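Re: [rultport-charts] Kyriakidis follower totals
From: Vikas Shakya
Date: 4/1/21

Jitendra Saxena wrote:
> The fan page has Kyriakidis at 3,802 new followers since the
> Warora single came out. The archive says 2,014. Which one
> goes in the artist catalogue? I'd favour the higher number.

Use 2,014. The fan page adds up every account that carries the name, including the label's promo account and the old Bondo one from the duo years. A person following all three is counted three times. The archive reads only the main account, and it did the same for the July tour, so the two periods can be compared.

Neither total says much about the single. It got 351 radio plays and peaked at 10 on our listener chart – a decent result, but the follower curve was already climbing before release.
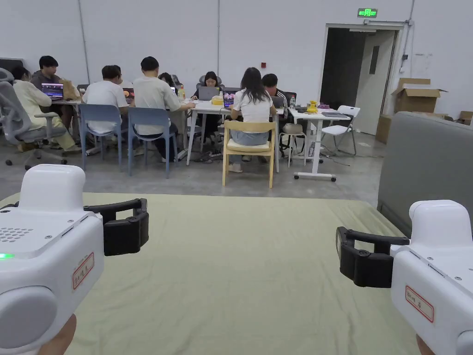

1. Catalogue entries
Enter the main account only. If a label or duo account is worth recording, put it in the notes field and leave the total alone.

2. Corrections
Rekha Tiwari has write access to the archive. Send her the old value, the new value and a link to the source. Screenshots without a visible date will be returned.

Vikas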